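Ticket 2165
Product: Varimon desktop client
Component: Sync
Status: Resolved - workaround in place, fix pending
Reported by: Trullstead office
Assigned to: Régis Ferrand

Summary
Client stops syncing shared folders after the machine wakes from sleep. Tray icon stays green. No error is shown to the user.

Initial report
Four machines at Trullstead stopped receiving changes to the shared folder "Cutance" at different times during the morning. Files saved locally were not uploaded. Quitting and reopening the client cleared the backlog on all of them. The problem came back the next day on two of the same machines. Other folders on the same account were also affected, but the users only noticed Cutance, where most of the daily work is done.

Environment
Wired network, static addresses, one proxy (host name vik). Client installed per user. Power plan set to sleep after 5 minutes on battery and never on mains.

09:40 - Collected client logs from two machines. Both show the same sequence: wake event, token refresh, then a connection to vik which is accepted and never answered. No timeout is logged. The sync worker waits on the socket and the status thread goes on reporting "Up to date".

10:15 - Checked the proxy. No drops recorded. Idle connections are closed on its side after 772 seconds without sending a reset. Any machine asleep longer than that wakes up holding a dead socket.

10:50 - Reproduced on a test laptop. Slept for 10 minutes: sync resumed. Slept for 15 minutes: sync did not resume, icon green. Repeated with the proxy bypassed and could not reproduce. 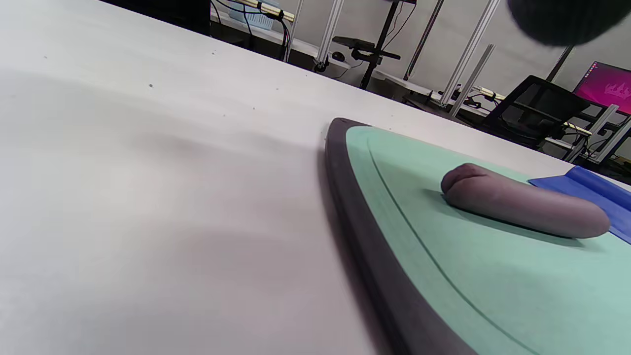
11:30 - Turned on verbose logging and repeated the long sleep. The client does open a new connection for the token refresh, but the sync worker keeps the old one from its pool. The pool has no keepalive set by default. The setting exists in the config file (pool.keepalive) and is not exposed in the preferences window.

11:55 - Set pool.keepalive to 60 and restarted the client. No change. The keepalive timer is suspended with the machine and the first probe after wake is delayed up to 20 minutes. Reverted.

13:20 - Set pool.reuse to false. Sync resumed within seconds of wake in every test. Cost is one extra handshake per transfer, visible on folders with many small files, otherwise not noticeable.

14:05 - Applied pool.reuse = false to the affected machines. The config file is overwritten if the user signs out and back in, so the setting was also added to the login script.

Follow-up from reporter
Working since the change. One user asked why the icon was green when nothing was syncing.

Reply (R. Ferrand)
The icon reflects the last completed check and has no age limit. Logged separately as a display defect. Until it is fixed, hover over the icon and read the time of the last check - if it is earlier than the last wake, restart the client.

Remaining actions
Proxy idle timeout to be reviewed in June with the other vik changes. Remove the login script entry once the client discards pooled connections on wake. Ticket to be reopened if the fault appears on a machine with pool.reuse already set to false. Attach verbose logs, the default level does not record socket state.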